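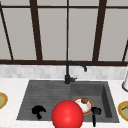
Augustina Agbenyega, dataset maintainer, Drumonach

Last updated: April 8, 2025

Category: Robotics / Household tasks / Simulation

# Odoi Sink

Odoi Sink is a set of simulated kitchen tasks for testing whether a robot policy can clear a sink. It covers the sink and the counter next to it. It does not cover scrubbing, running water or loading a dishwasher.

We made it for a narrow purpose. People keep asking us if a machine can do the washing-up yet, and most of the time they mean the whole job, starting with a sink full of mixed things. Getting those things out in a sensible order is the first part of that job, and it is the only part tested in this release.

## What is in a scene

Every scene has a kitchen counter with a sink set into it, and a starting arrangement of objects. The layout shown at the top has a double sink with a black gooseneck tap. A white plate with a red-orange rim lies tilted in the right basin with a small brown food item still on it, and a black long-handled utensil is next to it. The big red sphere at the front overlaps part of the plate.

Object shapes are simple and some are hard to name, even for a person. We have left those in. A policy that needs a clean label before it will touch something is not much use at a sink.

## Tasks

There are 13 tasks. Each one is given as a plain sentence, for example:

- take the plate out of the sink and put it on the counter
- take the food off the plate first
- clear the right basin
- clear both basins and leave the counter dishes where they are

Six of the tasks need one pick and one place. The other 7 need several steps, and the order matters in all of them.

## Scoring

A run passes if every named object ends up where the sentence says and nothing else has left the counter or the sink. There is no partial credit in the headline score. Step-by-step results are written to the log for anyone who wants them.

Knocking a plate against the tap counts as a contact and is logged, but does not fail the run. We may change this in the July release.

## Where things stand

We ran two policies, Drememow and Stitier, on all tasks. Both were trained on tabletop picking and then tuned on sink scenes.

Drememow passed the single-pick tasks reliably and did badly on the rest. Its usual mistake is to lift a plate with the food still on it. Stitier is slower and gets further, but it often stops when an object is partly hidden behind another one.

Neither can clear a sink dependably. My own answer to the question at the top is no, not yet, and I would be careful with anyone's demo that starts with one clean plate in an empty basin.

## Known problems

- Surfaces are rigid. Anything that looks like cloth or sponge will not fold or squash.
- There is no water, grease or soap, so grip is easier than in a real kitchen.
- Dark objects in the dark basin are hard to pick out. This is true of some real sinks too, and we do not plan to brighten them.
- Scenes with a large window have flat, even light behind the glass. Do not use them to test glare.

## Not suitable for

Safety testing, work with glass or knives, or any claim about a physical robot that has not also been tried on a physical sink.

Contact: Augustina Agbenyega, Drumonach | © 2025 Drumonach | Back to top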